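Grurnport Kitchen Bulletin
2022-06-26
Prep notes: bananas, sliced for plating

Several readers of the Flidness recipe cards have written in about the banana plate, which calls for thin slices and then gives no method. The note below covers the cutting, the board and the order of work. It replaces the short paragraph printed in the November bulletin, which gave the slice thickness in inches and in millimeters and did not agree with itself.

Use fruit that is yellow with some brown spotting. Green-tipped bananas cut cleanly but taste of starch, and fully brown ones smear along the blade. Peel before cutting and keep the peel off the board. The inner side of the peel is slippery, and a board with pulp on it lets the fruit slide.

A wide rectangular blade is the better choice. The flat side supports the slice as it separates, so the rounds stay in line and can be moved together. A narrow paring knife works but leaves the slices scattered.
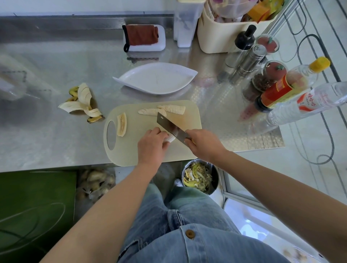
Cleaver, short end of the banana held down with the free hand.

Slice thickness is 3 mm for the plate and double that for anything that will be fried. Hold the blade at the same slant from the first cut to the last. A slanted cut gives an oval slice with more surface, and ovals overlap better than circles when fanned. Press straight through the fruit without sawing. If slices climb the blade, wipe it with a damp cloth and continue.

The holding hand moves back as the banana gets shorter. Fingertips are curled under, knuckles toward the blade. Stop when the remaining piece is too short to hold safely and set it aside for porridge.
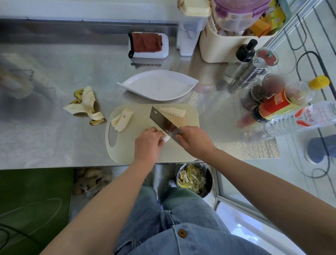
Leave the slices in their row until the whole banana is cut. Lifting them a few at a time breaks the fan and bruises the edges. Slide the flat of the blade under the row, steady the top with the fingers, and transfer it to the plate in one movement. A shallow plate with a raised rim is suitable. Have it next to the board before starting, since cut banana begins to brown on standing.

For the Karaki dressing, allow 2 teaspoons of lemon juice per plate and brush it on. Pouring it floods the rim. Plates prepared this way can stand for 40 minutes at room temperature. Past that the slices soften and should go into batter.

Plastic boards pick up a brown tint from banana juice. Rinse in cold water first, then wash with hot water and detergent. Stand the board on its edge to dry.

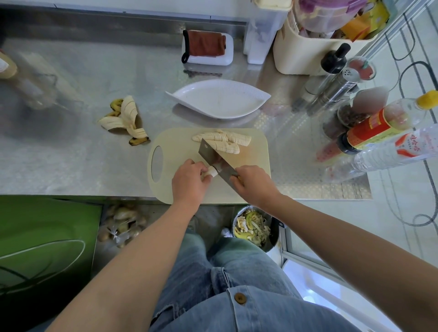 Correction to card 3145

The Fisik batter card lists baking soda twice. The second entry should read baking powder. Quantities are unchanged. Corrected cards will be sent out with the next bulletin.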